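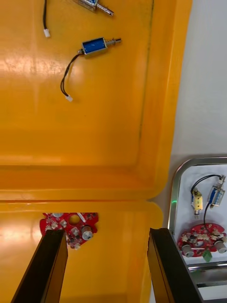

Reference > Technology > Electrical components > Solenoid

A solenoid is a coil of wire that produces a magnetic field when current passes through it. In everyday use the word also means a small electromagnetic device in which such a coil moves a metal rod, called a plunger, in a straight line. Solenoids of this second kind are found in door locks, vending machines, washing machine valves and pinball tables.

Operation

The coil is wound on a hollow bobbin and usually held in a steel frame. When the current is switched on, the plunger is drawn toward the center of the coil. In most designs a spring returns it when the current stops. The pull is weakest at the start of the stroke and grows quickly as the gap closes, so makers normally state the force at a given distance.

Types

A pull solenoid draws its load toward the coil. A push solenoid has a thin pin at one end that moves outward as the plunger is drawn in. Push-pull models can be connected at either end. Latching solenoids contain a permanent magnet that holds the plunger in place without power, and a short pulse of reversed current releases it.

Duty cycle

Duty cycle is the share of time a solenoid can be energized without overheating. A unit switched on for 3 seconds and off for 9 has a duty cycle of 25 percent. Coils rated for continuous duty can stay on indefinitely within their stated temperature limits, but are often larger for the same force. Coil resistance rises with temperature, which lowers the current and the pull.

Switching

When a direct-current coil is turned off, its collapsing field produces a voltage spike that can damage transistors and switch contacts. A diode placed across the coil gives the current a safe path, though it also slows the release of the plunger.

See also: Electromagnet, Relay, Solenoid valve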